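Robótica de Serviço — Notas da aula 2
Docente: Oľga Zeman
Segunda-feira, 14 de outubro de 2019

Tema: as máquinas já conseguem fazer as tarefas da casa e do armazém?

1. De onde partimos

Na aula passada falámos do braço industrial clássico, que repete o mesmo movimento numa célula fechada. A peça chega sempre na mesma posição e o programa não precisa de ver nada. Uma casa é o contrário disto, e um armazém pequeno também: há objectos moles, coisas empilhadas, cabos no chão, caixas abertas. 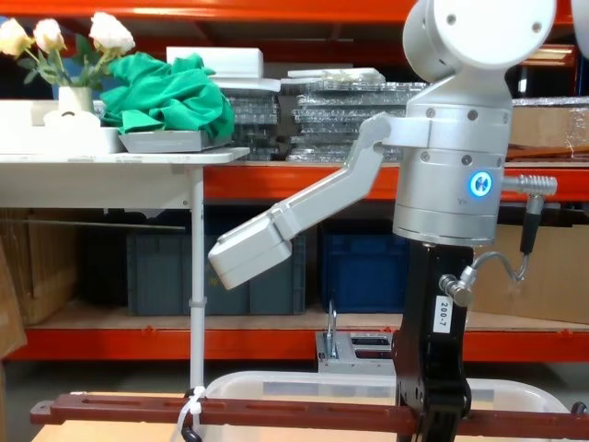
Peço que separem duas perguntas. A primeira é se o braço chega ao objecto; com os braços de hoje, quase sempre chega. A segunda é se sabe o que fazer com ele quando lá está. Dobrar um pano exige encontrar uma ponta, e um pano amarrotado não mostra as pontas. Uma caixa de cartão rígida é, para a máquina, muito mais simples.

2. Objectos pequenos: a mola da roupa

A mola parece fácil, mas reúne várias dificuldades. Dentro de uma caixa, as molas ficam umas por cima das outras e em qualquer orientação. A pinça tem de entrar sem bater no rebordo, escolher uma só e segurá-la pelo lado certo. Para a usar tem ainda de a apertar e abrir com os mesmos dois dedos. Plástico transparente ou fosco confunde os sensores de profundidade — ver o texto de Wissam Srour, secção 2.

No exercício da turma de agosto registaram-se 374 tentativas de retirar uma única mola, e 131 foram aceites como boas. Discutam o critério antes de discutir o número: se vierem duas molas juntas, conta ou não conta?

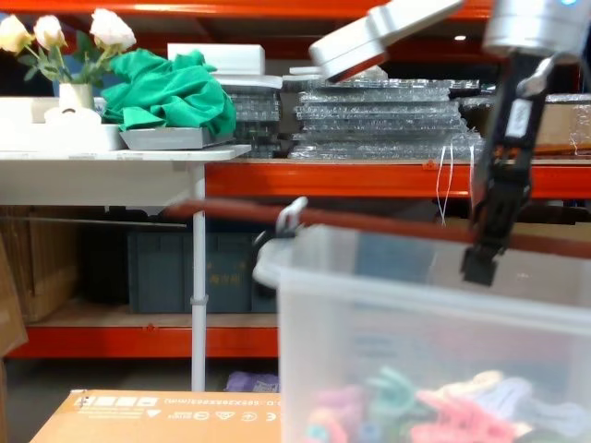 3. Objectos compridos e embalados

O plástico de embalagem faz rugas, brilha e escorrega. A pinça pode fechar só sobre a película e não sobre o objecto. Uma pessoa sente isto na mão e corrige logo; a máquina precisa de medir a força ou de olhar de muito perto. Com a câmara no punho vê-se bem o contacto, mas perde-se o resto da sala.

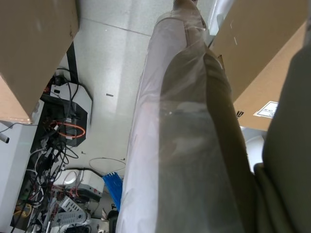 Fig. 3. Dedo da pinça encostado a um objecto comprido, embrulhado em plástico.

4. Resposta provisória

Tarefas isoladas, com objectos conhecidos: sim, devagar. Uma tarde inteira de arrumação, sem ajuda: ainda não. Soledad Quintero defende que o armazém chegará primeiro do que a casa, e eu concordo em parte.

Para a próxima aula: escolher uma tarefa doméstica, dividi-la em passos e marcar em qual deles a máquina pára. Uma página, entregue a Natalia Carrillo.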